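Test kitchen notebook, May, Friday

Started at 7:30 with the Skanmont loaf again. Same flour as last time, same starter, but I dropped the water to 68 percent to see if the crumb would hold up better when sliced warm. Total dough weight 2318 g, split in two. Bulk rise went long. The room was cold until ten and I didn't want to move the tub next to the oven and change two things at once.

Shaped at 12:40. Dough still a bit slack on the second loaf. Next time give it one more fold at the two-hour mark and leave everything else alone.

Side job while the loaves proofed: almond cookies for the Bedoya recipe page. The written recipe says 46 cookies from one batch at 20 g each. I got 46 on the nose with the small scoop, so the yield line can stay. Bake time is wrong though. Twelve minutes gave pale bottoms, fourteen was right in the Wellero oven. The lower rack runs hotter than the upper, so use the middle and turn the tray at eight.

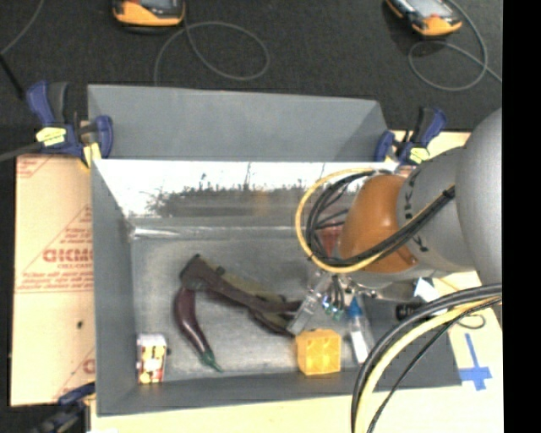
Caramel for the Elitz tart, third try. The first two seized when the cream went in. This time I warmed the cream first and took the sugar off the heat at 179 C, added the cream in four pours, then the butter. No lumps. The color I want is close to the orange-brown of the round joint on the arm, maybe one shade lighter, and shiny like that too. Batch three is darker than that in the pot but looks right when spread thin on a white plate. Write "amber, going brown" in the recipe and give the temperature as well, for people who have a thermometer.

Salt: tried 3 g and 5 g. Keep the 3. The 5 was fine on its own but too much with the crust, which already has some.

Loaves came out at 3:15. Let the first one go 40 minutes before cutting. Cleaner slice than Tuesday's, crumb a little tighter, crust good. Second loaf spread more and has a flat side. Both taste the same to me. Half of the first is in the freezer, labeled, for the toast test.

To do:
Rewrite the bake time on the almond cookies, 14 min, middle rack.
Order more parchment, down to the last few sheets.
Tart shell with the lower butter amount, blind bake the night before.
Check whether the caramel holds overnight in the fridge or goes grainy. Jar is on the top shelf, please don't eat it.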